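Ticket 723: Pose tracker drops out when the tool is tilted up toward the ceiling
Component: Gudau (pose estimation)
Reported by: Martim Calado
Status: Fix in review

Report
Replaying Friday's handheld demos through Gudau, the estimated tool pose jumps sideways and then snaps back. It happens on 47 of 100 episodes. Louro then rejects the whole episode on the velocity check, so we lose good data along with the bad.

Steps to reproduce
1. Check out the current main branch of Gudau.
2. Run the batch replay with the default config.
3. Open any rejected episode in Merkard and plot position against feature count.

Expected: smooth track, or a gap flagged as lost.
Got: a jump with the confidence still reported as high.

Log
First guess was clock drift between the IMU and the video. Checked the offsets on ten episodes and they were all fine. Ruled out.

Second guess was exposure. Locked it in the config for a test run, no change in the result.

Plotted where the inliers sit. In the bad stretches nearly all of them are on the gripper and on whatever it is holding. The rice cooker lid set is the worst. The steel plate has rings of small holes that make very strong corners, and they move with the tool, so the solver reads them as a fixed world.
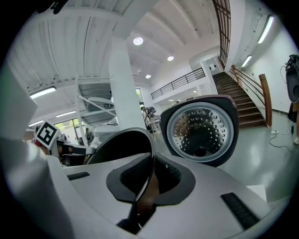 The static mask only covers the lower part of the view and was drawn for the old fingers. Redrew it for the curved ones and added a cap on how many features can come from any one grid cell — set to 93 for now.

Reran the same batch. Rejections went from 47 to six. Four of those are lid episodes, so the cap alone does not handle a large held object.

Still open
Confidence should fall when inliers bunch up in one region. Split that into its own ticket for Rasico to pick up. Please don't delete the rejected episodes until it is merged.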